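第4章 筐体を開ける:分解と組立のまえに

前章まではカタログの上の話。ここからは手を動かす。ねじを回す、爪を外す、ケーブルを抜く。順番を間違えると戻せなくなる。本章は短いので先に全部読んでから工具を取ること。

本章で扱うこと
・作業台と工具の準備
・タワー型筐体の寝かせ方、側板の外し方
・内部の大まかな配置の読み方
・CPUソケットまわりの扱い
・ケーブルの整理と記録

扱わないこと。電源ユニットの内部。絶対に開けない。コンデンサに電荷が残る。これは第9章でもう一度書く。

4.1 なぜ分解から始めるか

組立の教科書はたいてい組立から始まる。新品の箱を開けて、マニュアルどおりに載せていく。本書は逆。使い込まれた業務用の筐体をまずばらす。ばらしてから組む。

理由はふたつ。ひとつは失敗しても惜しくないこと。もうひとつは、設計者の考えが見えること。なぜこのレバーはこちら側に倒れるのか、なぜこのねじだけ長いのか。新品を組むだけだと、そういう疑問が出る前に終わってしまう。

Wiegand職業学校の実習を長く受け持ったラインホルト・フレーリヒ(Reinhold Fröhlich)の講義録に、こんな一節がある。「最初の60分は工具を持たせない。箱の中を見て、外す順番を紙に書かせる。書けない者はまだ見ていない」。本書の実習もこのやり方にならう。60分は長いと感じるはず。実際にやると足りない。

4.2 作業台

平らで、がたつかない台。それだけ。天板の材質は何でもよいが、金属の台を使うときは注意がひとつ。外した基板をじかに置かない。裏面のはんだの足が天板に触れる。通電していなくても、ボタン電池が載ったままなら短絡の可能性がある。静電気防止マットか、基板が入っていた袋ではなく(袋の外側は導電性のものがある)、段ボールの板を一枚敷く。

溝のある天板は小ねじが転がりにくくて便利。そのかわり溝に入ったねじは見つけにくい。磁石の皿を使う。皿がなければ製氷皿で十分。区画ごとに付箋を貼る。「側板」「電源」「ドライブ」くらいの粗さでいい。細かく分けすぎると途中でやめてしまう。

明かりは斜め上から。真上だと自分の頭の影が入る。ヘッドランプも可。

工具は次のとおり。

プラスドライバー2番 軸の長いもの
プラスドライバー1番
六角ソケットドライバー(スペーサー用)
樹脂のへら
ピンセット 先の丸いもの
リストストラップ
結束バンド、面ファスナーのテープ
鉛筆と紙

電動ドライバーは使わない。筐体のねじ穴は薄い鋼板にタップを切っただけのものが多く、一度なめると直らない。手で回して、止まったところから少しだけ。

4.3 電源を切る、待つ、触れる

順番。
1 OSを終了する
2 電源ユニット背面のスイッチを切る(ない機種もある)
3 電源コードを抜く
4 ほかのケーブルもすべて抜く
5 前面の電源ボタンを数秒押す
6 塗装のない金属部分に触れる

5を忘れる人が多い。残った電気を逃がす操作なので、コードを抜いた後にやらないと意味がない。抜く前に押すと起動してしまう。

電源コードを抜かずに「アースのため」と差したままにする流儀もある。本書では採らない。教室では人数が多く、誰がスイッチを確認したか分からなくなる。抜いたコードは机の上に出しておく。見えるところに。

4.4 寝かせる、開ける

タワー型は横に寝かせて作業する。立てたままだと部品の重さがコネクタにかかるし、落としたねじが底まで行く。寝かせるのは、基板のついていない側の側板が上に来る向き。背面の端子が並んでいるほうを見て、基板がどちらの壁に沿っているか確かめる。

側板の留め方は機種によって違う。後ろのねじで留まっているもの、レバーを引くもの、鍵のついたもの。業務用の機種にはねじを使わないものも多い。力を入れて動かないときは、まだどこかが掛かっている。押すのでなく、探す。

外した側板は台から離して壁に立てかける。端面が鋭いことがある。縁をつかまず面を持つ。床に平置きしない。踏む。

開けたらまず触らず見る。ここで4.1の60分を使う。見る順は大きいものから。電源ユニット、ドライブのケージ、マザーボード、放熱用のカバー、それからケーブル。小さい部品の名前は後でいい。

4.5 色の約束

業務用の筐体では、人が手で動かしてよい部品に色をつけることがある。レバー、クリップ、引き出しの爪。色はメーカーや世代によりまちまちで、青や緑がよく見られる。演習機のOrnar筐体の手引きでは、青は「工具なしで外せる」の意味に統一されている。まず色のついた部品を紙に写す。それが分解の道順の下書きになる。

ただし色がついていても、順番は教えてくれない。ケージの爪を外しても、ケーブルがつながったままなら引き出せない。引っぱると線が切れるか、コネクタごと基板からはがれる。よくある事故で、修理はほぼできない。

次の図で、電源ユニットとドライブのケージ、束になったケーブル、青い部品の位置を確かめること。
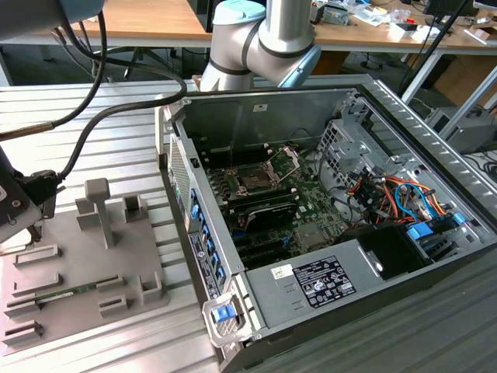 図4-1 側板を外して寝かせたタワー型筐体の内部。CPUソケットは空で、固定金具が開いている。

図4-1を見ながら、次の三点をノートに。

(a)青い部品の場所。左側に縦に並ぶ拡張スロットの留め具、電源ユニット左下の角のラッチ、ケージの近くのクリップ。それぞれ何を留めていそうか予想を書く。当たらなくてよい。
(b)ケーブルの色。赤、橙、黄、黒、水色が見分けられる。自分の演習機と比べる。
(c)メモリスロットの並ぶ向き。黒いスロットが平行に並んでいるところ。自分の演習機ではどの向きか。

4.6 ソケットが開いているとき

固定金具が起きた空のソケットは、筐体の中でいちばん傷みやすい状態。接点がソケット側にある形式なら、細いピンが面いっぱいに並んでいる。指の腹でひと撫でしただけで曲がる。布でふくのも不可。ほこりはエアーで、離して短く吹く。

CPUを載せないまま作業を続けるなら保護カバーをつける。カバーがない場合はその周辺で工具を使わない。ドライバーを落とすのはいつもここの上。金具を無理に閉じて蓋のかわりにするのも避ける。形式によっては、空のまま閉じると押さえの部分が接点に近づきすぎる。

載せるときは切り欠きの位置を合わせて、まっすぐ下ろす。押さない。自重で納まる。納まらないときは向きが違うか、異物がある。金具を倒すときには手応えがあるが、これは正常。きしむ音がすることもある。

グリスの塗り方は5章で扱う。ここでは塗らない。

4.7 ケーブルを抜く前に

写真を撮る。それから鉛筆で描く。写真だけで済ませると、後で線がどこに入っていたか分からない。束の下に隠れた部分は写っていないからだ。描くためにはのぞき込まなければならず、それで覚える。

抜くときはコネクタの胴を持つ。線を引かない。ロックの爪を押しながらまっすぐ。固いときは左右にほんのわすか揺らす。主電源のコネクタは特に固い。基板がしなるようなら一度やめ、反対の手で基板の縁をささえる。

線の色は電圧の目安になることが多いが、専用設計の電源では規格品と違うことがある。色だけを頼りに別の機種の電源をつながない。ラベルを読む。ラベルが読めなければつながない。

束ねなおすときは面ファスナー。結束バンドは最後の仕上げだけ。途中で締めると必ず切ることになり、切るときにニッパーの先で隣の線を傷つける。

4.8 記録の書式

分解記録は各自一冊。書式はTrakament式の簡単なものを使う。欄は「順」「部品」「留め方」「ねじの種類」「気づいたこと」。気づいたことの欄は空欄不可。何もなければ「ほこり多い」でもいい。

記入例
順1 側板 レバー ねじなし 閉じるとき下側から合わせる
順2 ドライブ クリップ ねじなし 先に線を抜く
順3 拡張カード 留め具 なし 演習機はスロット全部空き

日付は西暦から書く。例:2024-01-07。班の中でそろえないと、組み戻すときに前の記録と混ざる。

演習4-1
自分の演習機の側板を外し、外す順番を紙に書きなさい。工具はまだ持たない。書いたものを隣の班と交換し、違うところに印をつける。

演習4-2
色のついた部品をすべて写し、留めている対象を記しなさい。動かして確かめてよいのは教員の確認後。

演習4-3
主電源のコネクタの位置とロックの爪の向きを図にしなさい。文字だけの回答は不可。

演習が早く終わった班はGrunenの補助教材139ページ、ねじの規格表へ。ミリねじとインチねじの見分けはそちらがくわしい。次節からは実際に工具を持ち、ドライブ、電源ユニット、基板の順に取り外していく。リストストラップをつけて、クリップは筐体の塗装のないところに。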